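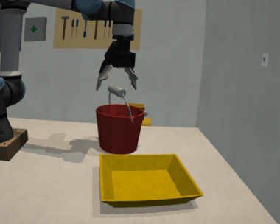 Household Water: Storing, Moving and Keeping It Clean

Handout for Unit 4. Please read before the Thursday session.

Course leader: Leanne Gosling

In the last unit we looked at where household water comes from: the well, the spring, the roof, the pipe, the seller with a cart. In this unit we follow the water after it leaves the source. Many students find this part less interesting than pumps and drilling. I ask you to give it the same attention. A large part of the contamination that reaches the cup enters the water between the source and the mouth, and this happens also in places where the source itself is very good.

4.1 Terms we will use

Source water is the water at the point of collection. Stored water is the water kept in the home, whether for one hour or for a week. Point-of-use treatment means any treatment done in the home shortly before drinking. Recontamination means that water which was already safe becomes unsafe again. Please keep the last two terms separate in your written work. Last year several papers mixed them, and the argument became difficult to follow.

Free chlorine residual is the chlorine which remains in the water after the first demand is used up. We write it in milligrams per liter. Turbidity is how cloudy the water is, and we write it in NTU.

4.2 Carrying water

One liter of water weighs one kilogram. This is simple, but it decides very much in the life of a family. A person who carries 20 liters is carrying 20 kilograms, plus the container, often over uneven ground and often more than once a day. When the round trip takes longer than half an hour, families usually collect less water. The first thing they give up is washing: hands, then clothes, then the floor. Drinking and cooking are protected until the end.

So distance has a health effect even when the water is perfect. When you compare two villages, always ask for the collection time and the waiting time at the tap. In our main case, the village of Grulura, the walk to the tap was short, but the line in the early morning was long, and the families told the survey team that they went to the river when they could not wait. The first version of the project report gave only the distance. For this reason it missed the river completely.

4.3 Containers

We divide containers into two groups by the size of the opening.

Wide opening. Buckets, basins, cooking pots, clay jars with a broad neck. They are cheap, easy to fill and easy to scrub inside. Their weakness is that people take water from them by dipping. Each dip brings in the cup, the fingers which hold the cup, and whatever is on both. A lid helps, but only while it is closed, and the water is most at risk in the moments when it is open.

Narrow opening. Jerrycans, bottles, jars with a narrow neck. Hands do not go in, so the water must be poured or let out through a tap. Their weakness is cleaning. A brush does not reach the corners, and a slippery film grows on the inner wall. Some families shake sand or small stones with a little water inside the can. It removes the film, but it also scratches the plastic, and the scratches hold the next film better than smooth plastic did.

A container with a tap near the bottom and a tight lid gives good protection if the tap is in good condition. Taps drip, and then children play with them, and then they break. When a project pays for containers with taps, it should also pay for spare taps and rubber rings. In Nelow, our second case, this money was not in the budget. After the taps broke, the holes were closed with cloth and wood, and the families returned to dipping.

Clay deserves a separate word. Unglazed clay lets a little water pass through the wall, and when this water evaporates it cools the rest. People like the taste and the coolness very much. Do not advise a family to throw away a clay jar which they love. It is better to discuss a cover, a stand that lifts it from the floor, and a ladle with a long handle that hangs on a nail and is not used for anything else.

4.4 Treatment in the home

Boiling. A rolling boil for one minute is enough at low altitude, three minutes above 2,000 meters. Boiling works also in cloudy water. It costs fuel and time, and it leaves nothing behind in the water that protects it later. Boiled water which is moved to a dirty container is dirty water.

Chlorine. It is cheap and it leaves a residual, so the protection continues during storage. It works poorly in cloudy water, and it does not work well against Cryptosporidium. Some people refuse the smell. Contact time is 30 minutes in warm, clear water and longer when the water is cold.

Sunlight. Clear plastic bottles are filled and laid in full sun for six hours, or for two days if the sky is mostly cloudy. The water must be clear. The method is good for small quantities, but a large family needs many bottles and a place to lay them.

Filters. Ceramic and sand filters make cloudy water clear and remove most bacteria, but not most viruses. The flow becomes slow with time and the filter must be cleaned. Many users wait too long - they think the slow filter is broken and put it aside.

Settling and cloth. Letting the water stand overnight and pouring it through folded cloth is not a full treatment. It is a preparation, and it makes the methods above work better.

4.5 A worked calculation

You will do this type of calculation in the exercise, so please follow each step.

We want a dose of 2 milligrams of chlorine per liter in a tank of 500 liters. The chlorine needed is 2 x 500 = 1,000 milligrams, or 1 gram. Our stock solution contains 1 percent chlorine, so 100 milliliters of stock contains 1 gram. We need 100 milliliters of stock.

Now the same for a drum of 50 liters. The chlorine needed is 2 x 50 = 100 milligrams, and this is 10 milliliters of stock.

Check the units before you check the arithmetic. Also remember that liquid chlorine becomes weaker in heat and light. A bottle that stood on a sunny shelf since August may contain much less than the label says. After the contact time, measure the residual. If you find less than 0.2 milligrams per liter, the dose was too small or the stock was too weak.

4.6 The Grulura survey

The survey team visited 772 households. In each one they asked for a cup of drinking water "as you would give it to a guest" and watched how the water was taken. Please notice this method. If you ask people how they take their water, they tell you the correct answer. If you ask for a drink, you see the usual practice, or at least something closer to it.

There is still a problem. A guest may get the good cup. Fladgate discusses this in the reading, and I find his criticism fair, although his own solution (repeated visits without notice) is expensive and many families would not like it.

4.7 Reading and preparation

Read the Fahmy chapter on storage and the Fladgate article. The tables at the end of the article can be skipped.

Bring a short written answer, one page at most, to the following. A family of six has one wide bucket with a lid, one narrow can, and enough fuel to boil once a day. Describe how you would suggest they use them, and which habit you would try to change first. Write also what you would want to ask the family before you suggest anything.

Bring a calculator. The exercise begins after the break, and the test strips will be on the side table.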